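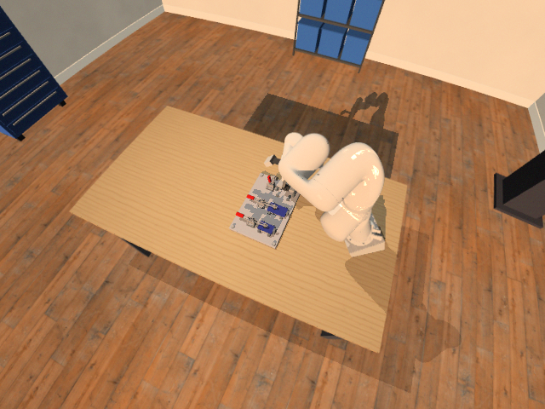 Zaid Azar told me to leave the program alone and look at the fixture plate first, and I think he may be right. We run one arm over a plate with three toggle clamps. It has worked fine since November, but now the gripper catches the hardware at the top station on the way down. The lower two stations are fine.

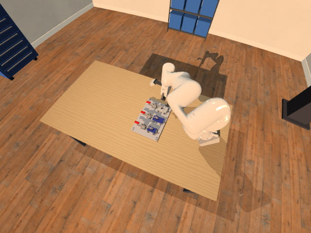
I have re-taught the pick point twice. It holds for 50 cycles or so, then it creeps back. The arm base bolts are tight. What else should I check?
Asked by Nadine Zein, October 12, 2022

Walid Khalaf
Check that the plate isn't moving. Put a dial gauge against its long side, work the top clamp by hand 11 times and read it again. If the plate has shifted, take it off, clean underneath and bolt it back down. Only re-teach after that.
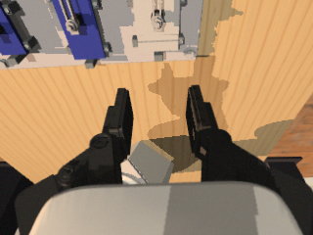

Your approach path matters too. Come straight down over the part and keep the sideways moves well above the clamps. With the fingers open as wide as that you need room on both sides, and there are bolts and small posts all over that plate. Open them only as far as the part needs, plus 2 mm a side. We did this at Cakstead and the knocks stopped.

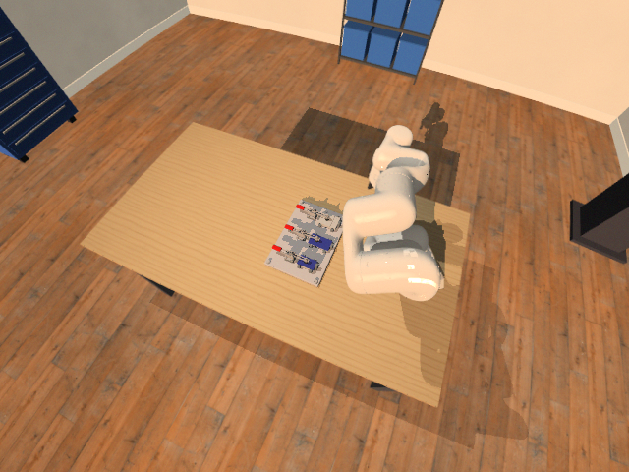
Mehrangiz Vahidi
I'd check the tool centre point before any of that. One knock is enough to put it out. Run the touch-up at 50 mm/s, from 300 mm up.

Dalal Boutros
Had the same, turned out to be a loose finger screw. Worth a look.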